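Small things, and where they go to hide

Every kitchen has a drawer that no longer shuts. Ours held 84 items at the last clear-out, and I only know that because I lost a bet over it. Most of them were small: lids, eye drops, the bottle of food colouring bought for one cake and kept for all eternity.

Drawer dividers are the usual answer. I bought a set from Binitz, nine little compartments, each too short for a pen and too wide for a button. They now live in the drawer as well, which is why it sticks.

What has worked is plastic cups. Picnic ones will do, so long as they're wider at the top than the base and stand up without help. Give each cup one sort of thing and put it at the back of the worktop or table, against the wall, where an elbow won't find it. Use different colours. You will remember "the green one" long after you've forgotten "the second from the left".

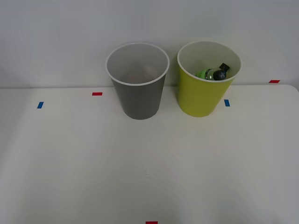

Grey cup still waiting for a job, yellow-green cup with a small bottle in it.

A few points learnt the slow way:

Small bottles go in one at a time, lid tightened first. They lie down in a wide cup however nicely you stand them up, and a loose cap will find its moment. If it matters to you that they stay upright, use a narrower cup.

Mark the spot with tape. A little piece of coloured tape on the table shows where each cup lives, and other members of the household can't claim they didn't know. Peel it off and replace it every month or so, or the glue goes grubby and you'll be at it with a fingernail and cooking oil until teatime.

Leave one cup empty. It takes whatever turns up in pockets. Tip it out in the evening and be harsh.

Three cups is plenty for a small table. I went up to a whole row once and had simply built the drawer again, only where visitors could see it.

Wash them now and then. Warm water, a drop of washing-up liquid, upside down on the rack. Dark cups hide dust very well from the outside and not at all from above.

As for the Binitz dividers, they're free to anyone in Skusenel who will come and get them. Bring something to lever the drawer open.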